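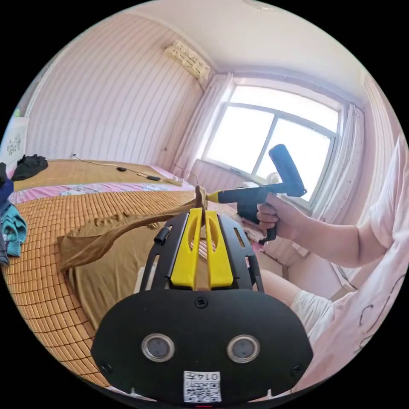
Can a machine do the household mending yet?

It can do parts of it, under supervision and with a person close at hand. Holding a thin fabric still while somebody else works on it is within reach. Finding the damage, choosing the repair and judging the result remain human work.

Stostness publishes findings on household chores and automation

25 February 2021. Stostness, the domestic technology research company, has today published the findings of Troltuser, its study of small household jobs and how far they can be passed to machines. The study looked at 24 chores carried out in ordinary homes, among them folding, sorting, wiping, mending and putting away. Each chore was broken down into its separate steps, and each step was judged on whether a gripper could carry it out safely and to an acceptable standard.

Of the 24 chores, 15 contained at least one step that a gripper could manage without help. No chore could be completed by machine from start to finish.

Soft materials were the most demanding part of the work. A cup or a box keeps its shape when it is picked up. Sheer fabric does not: it twists, slides and hangs differently each time it is held. In jobs of this type a two-fingered gripper can pinch the material and hold up a small peak of it, leaving a person's hand free for a tool such as a glue gun. The tool must then be brought very close to the fingers, and the report advises that any heated tool should stay in human hands for the present.

Hertta Manninen, head of research at Stostness, said: "People ask us when they will be able to buy a machine that does the chores. Our answer has to be a careful one. A gripper is already a useful third hand. It cannot yet look at a worn piece of clothing and decide what ought to be done with it, and we do not expect to sell a product that claims otherwise."

The report also considers the setting in which chores are done. Much household work takes place on beds, sofas and floors, where the surface gives way or is covered with other things. Methods developed on a clear workbench performed less well once they were moved into the home. Stostness recommends that future trials should be held in lived-in rooms from the outset.

A companion study at Kusetti, a clothing repair workshop, examined similar steps on the shop floor. Staff there carried out 92 repairs with a gripper holding the material, and in 17 of these the fabric had to be released and gripped again before work could go on. Kusetti has asked for softer fingertips and a quicker release, and both changes are being made.

The next stage of Troltuser will open in May under the working title Morris. It will be limited to holding, lifting and laying flat, and will cover socks, tea towels and pillowcases. Households taking part will keep a written record of every occasion on which they had to step in.

The full report is available on request from the Stostness press office. Requests for interviews with Hertta Manninen should be sent to the same office, marked Troltuser.

Notes to editors

In the report, "step" means a single action such as picking up, holding or letting go. "Chore" means the whole job as a householder would describe it.

Repairs at Kusetti were carried out by the workshop's own staff. Figures from the workshop are reported separately and do not form part of the household total.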